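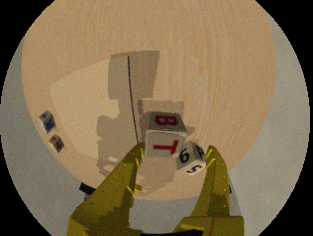
Flurkel FR-4 Field Recorder

Category: Audio recorders / Documentary and newsgathering
Manufacturer: Ornham
Status: In stock

The FR-4 is a four-track portable recorder for single-operator documentary and broadcast work. It replaces the FR-2 and uses the same battery sled and shoulder case. Existing FR-2 cases fit without modification, but the older rain cover does not clear the new headphone jack.

Inputs and preamps

Two XLR/TRS combination inputs and one 3.5 mm stereo input. Phantom power is switched per channel. Each XLR input has its own limiter, set from the menu or by the recessed switch on the left side. The 3.5 mm input supplies plug-in power for lavalier microphones and has no limiter of its own. For interviews with one lavalier and one boom, Ornham recommends the lavalier on input 1 and a safety track recorded 14 dB lower on track 3.

Recording

Files are written as WAV at 24 bits, 48 kHz or 96 kHz. Timecode is written to the file header and can be jammed from a camera through the BNC connector. The internal clock holds timecode for 15 minutes with the battery removed. Pre-record is adjustable up to ten seconds at 48 kHz and is not available at 96 kHz.

Media

Two SD card slots. The second slot can mirror the first or take over when the first is full. Cards should be formatted in the recorder. Cards formatted on a computer will work, but the remaining-time display may be wrong until the first file is closed.

Power

One battery sled (supplied), or USB-C. The recorder switches to the sled without interrupting a take if USB power is lost. The reverse is also true – a sled can be changed during recording as long as USB power is connected.

Firmware

Version 1.3, released Jan 14, 2019, corrects a fault in which track names longer than 15 characters were dropped from the file header. Units shipped before that release should be updated before use with editing systems that read track names on import. The next scheduled release is April.

In the box

FR-4 recorder
Battery sled and charger
Shoulder strap
USB-C cable
Printed quick guide

Options

Ruggiero shoulder case, black
Tutden rain cover, second version (required for FR-4)
BNC timecode cable, straight or right angle
Spare battery sled

Education purchases

Journalism and film departments may order at the education price with a purchase order on school letterhead. Orders of 14 units or more ship with a charging rack in place of individual chargers. Loan units are available to faculty for 72 hours, excluding weekends, with a refundable deposit of $100. Contact Natalina Lo Presti in education sales for a loan form.

Warranty

Two years, parts and labor. Water damage is excluded, with or without the rain cover. Headphone and BNC connectors are covered for the first year only.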